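About Pistside

Can a machine do the chores yet? That's the question we were started to answer, and we still get up every morning wanting to know. The short version is: some of them, slowly, on a good day, with a person close by. The long version is what the rest of our work is about, and we think it's one of the most exciting things anybody could be doing right now!

Pistside is a small independent workshop. We try out machines on ordinary jobs from homes and shop floors, and we write up what we find in words that a restaurant owner or a grandparent can use. We don't build robots and we don't sell them. People send us a chore, we set it up in a room that looks like a room, and we watch closely.

How we got going

Roy Bainbridge spent most of his working life on packing lines, first fixing conveyors and later deciding which stations were worth automating. He had a drawer full of brochures that all promised the same thing, and a notebook full of what really went on after the crates were opened. When he left the trade he rented a unit with high ceilings and bad heating, and started inviting people over to argue about laundry.

The arguing turned into a newsletter, and the newsletter turned into us. Our first published piece was 68 pages on folding towels. It was much too long (Roy agrees, now) but people read it, and a laundry owner two towns over wrote back with a list of things we had missed. We still have that list pinned up by the sink. Most of it concerned corners.

What we look at

Our work falls into two programs.

Gernska is the household side. It covers kitchens, living rooms, closets and the hallway where the shoes pile up. We like the little jobs best, the ones you do without thinking while you're on the phone. Moving fruit to a bowl. Getting a sock out from under a chair. Clearing a table that has somebody's homework on it, which has to stay put, and somebody's toast crusts, which don't.

Flotach is the shop-floor side. Here it's bins, labels, mixed cartons, bagging, wiping down a bench at the end of a shift. These jobs are a bit kinder to machines, as the light stays the same and the parts come in the same few shapes, but there is always the odd carton with a crushed corner, and we're very fond of that carton.

A chore on our list gets 400 tries before we publish anything final. That sounds like a lot until you've done it. By then we've moved the furniture, changed the lamp, swapped the bowl, and handed the job to a visitor who has never seen it before and sets everything out wrong in some useful new way.

Where things stand

Rigid objects are going well. A mug, a boxed pasta, a book: a decent hand can manage those in a tidy room, and it's a real pleasure to see.

Soft things, loose things and see-through things are harder. Fabric changes shape the moment you touch it. Glass is tough on cameras, which may see the floor underneath as clearly as the surface on top. Food is its own world. You can squeeze a wooden block as hard as you please, but a grape has a skin, and it's attached to a lot of other grapes that swing when you lift them.

Speed is the other thing people ask about. Most household chores we test take a machine far longer than they take a ten-year-old. We don't mind that as much as we used to. A slow job done well while you're out of the house is still a job done. A slow job that needs you standing beside it is another matter, and much of our writing is about telling those two apart.

Grapes on the coffee table

Grapes have been our favorite chore this winter. The task is simple to say: pick up a bunch and have it end up in a bowl, over a glass table, in a living room with a big sofa and a rug. One hand or two is up to the machine. We love this one because it has everything in it, the soft fruit, the dangling weight, the clear tabletop, and a bowl small enough that you have to mean it.
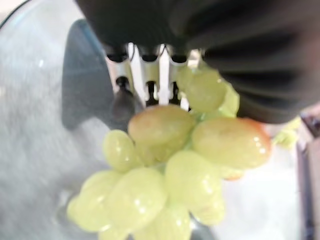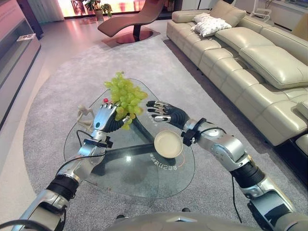
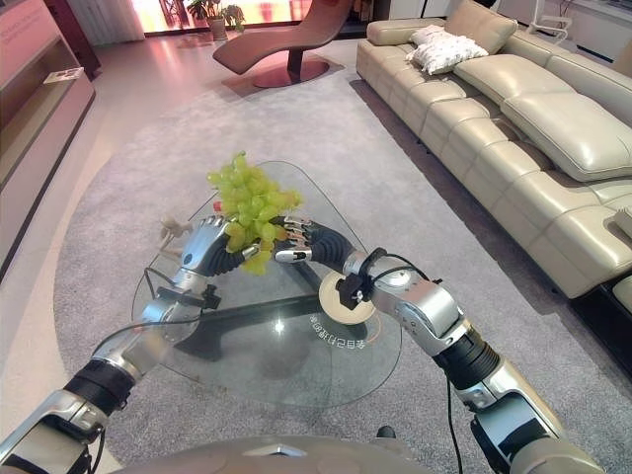
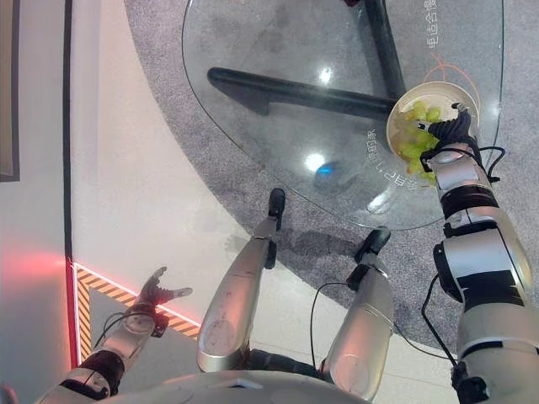
How we score a chore

We keep it plain. Each try gets one of these marks, and the person watching writes a sentence to go with it:

Done, and you'd be happy with it in your own home.
Done, but you'd want to tidy up after.
Stopped safely partway.
Needed a person.

The sentence matters more to us than the mark. "Put the spoon down facing the wall" tells you something that a score can't. Every sentence goes into Nasr, our shared logbook, and readers can search it by chore, by room or by object. It passed 1000 entries last fall and we had cake.

Come and see us

We open the workshop to visitors 2 times a month. You can watch a session, ask anything you like, and suggest a chore for the board. Children are welcome and tend to suggest the best ones (feeding a hamster is currently near the top, and we have a lot of questions about the hamster). The next new household series begins in February, with dish racks.

If you run a shop, a kitchen or a small warehouse and there's a job that eats up your day, write to us and describe it the way you'd describe it to a new hire. Include the annoying parts. Those are what we'll want to set up first.

Page last updated January 26, 2024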